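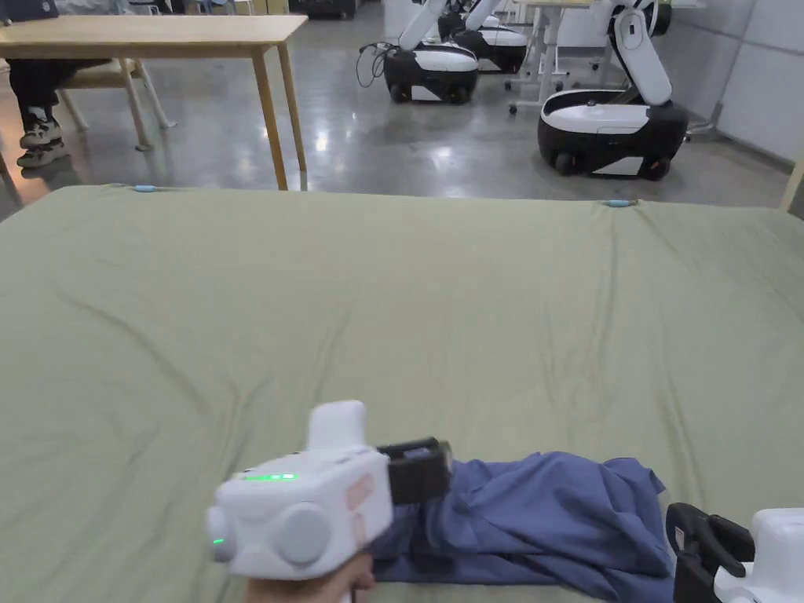 À quelle température laver du lin teint à l'indigo la première fois ?
À froid, seul dans le tambour, avec très peu de lessive et sans adoucissant.

Sujet : Indigo sur lin, vos méthodes pour laver sans tout délaver ?
Forum Teinture et textile > Entretien

maribleu69
Bonjour à tous ! Je me suis lancée en octobre dans ma première cuve d'indigo et je suis complètement accro. J'ai teint deux chemises, une taie, trois torchons (et mes avant-bras). Le bleu est splendide, un peu inégal dans les plis mais j'adore ! Je voudrais maintenant porter les chemises sans teindre aussi le canapé. La réponse en tête de fil vient de la FAQ du forum, mais combien de rinçages faites-vous avant ? Et vinaigre ou pas vinaigre ?

Komitow
Bienvenue au club des ongles bleus ! Pour ma part je rince à l'eau claire jusqu'à ce que l'eau reste claire, même si ça prend la soirée. Ensuite un bain tiède avec un trait de vinaigre blanc, un dernier rinçage, séchage à l'ombre. J'ai une veste de travail teinte comme ça il y a six ans, elle a pâli aux coudes et je la trouve plus belle qu'au premier jour.

filenquatre
Pas d'accord pour le vinaigre. Il neutralise ce qui reste d'alcalin dans la fibre, très bien, mais il ne « fixe » rien du tout, on lit ça partout. L'indigo tient parce qu'il s'est oxydé dans la fibre. Si ça dégorge beaucoup, c'est que la teinture est restée en surface : trop de pigment d'un coup, trempages trop longs, pas assez d'air entre deux. Mieux vaut huit trempages courts dans une cuve faible que deux dans une cuve forte.

Komitow
Je n'ai pas écrit qu'il fixait ! Neutraliser, c'est déjà beaucoup, le lin est bien plus doux après.

filenquatre
Alors on est presque d'accord, je retire la moitié de mon message.

maribleu69
Merci à vous deux ! J'avoue, j'ai fait trois trempages bien longs dans une cuve très chargée... Je comprends mieux l'état de ma bassine. Est-ce que c'est rattrapable ?

Adelino Barros
Tout à fait. Un lavage au savon neutre bien chaud, à la main, une seule fois, pour décrocher ce qui n'est pas pris. Tu vas perdre un ton, peut-être deux. Après, retour en cuve pour des passages courts si la couleur te paraît trop claire. Je compte 200 g de lin sec par petite cuve, au-delà je fais deux fournées. Et surtout, mouiller le tissu à fond avant — le lin boit lentement, laisse-le tremper toute une nuit.

pelote_et_cie
Je me greffe au fil avec mon problème à moi : les faux plis ! Mes chemises en lin foncé ressortent de l'essorage avec des marques blanches le long des plis, comme des griffures. J'ai essayé le filet de lavage, c'est pire. 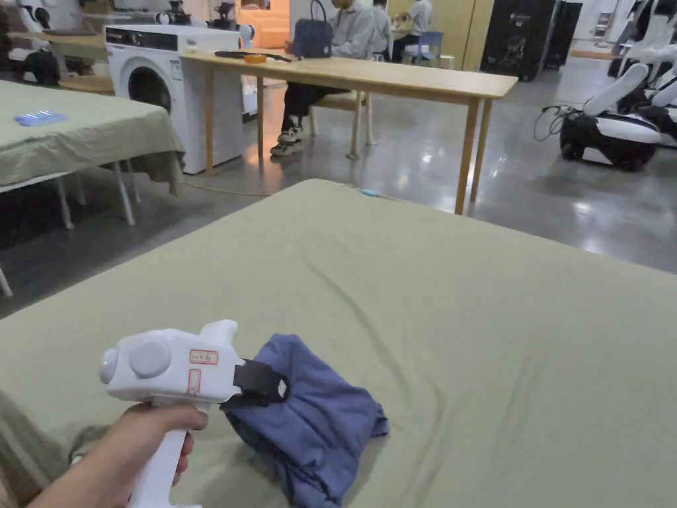
Comment éviter les marques claires sur le lin foncé ?
En laissant de la place dans le tambour, en lavant sur l'envers et en réduisant l'essorage au minimum.

Carolina Mendes
C'est le frottement à sec ou presque : le tissu plié frotte toujours sur la même arête et la couleur s'use là en premier. Je sors tout dès la fin du cycle, je secoue fort, je lisse à la main et je suspends sur cintre large. Pas de fer sur l'endroit ! Ça fait lustrer.

filenquatre
Et pas de sèche-linge, jamais.

Komitow
Jamais, jamais... dix minutes à basse température avec une serviette sèche, puis cintre, ça m'a sauvé plus d'une chemise avant un mariage.

filenquatre
Je maintiens. Le lin casse à la pliure quand il est trop sec, et ça, aucun retour en cuve ne le répare.

pelote_et_cie
Je vais tester les deux sur des chutes, comme ça je saurai ! Merci Carolina pour le cintre large, les miens sont tout fins et laissent des bosses aux épaules.

maribleu69
Des nouvelles ! Lavage au savon neutre fait, j'ai perdu un bon ton et l'eau était couleur encre, mais au troisième rinçage plus rien. J'ai refait cinq passages courts dans une cuve toute légère et le bleu est tellement plus profond, je n'en reviens pas ! Prochaine étape : des draps. Quelqu'un a déjà tenté une housse de couette entière ?

Adelino Barros
Oui, dans une poubelle de jardin neuve, à deux, et avec des gants longs. Ouvre un nouveau sujet, il y a de quoi écrire.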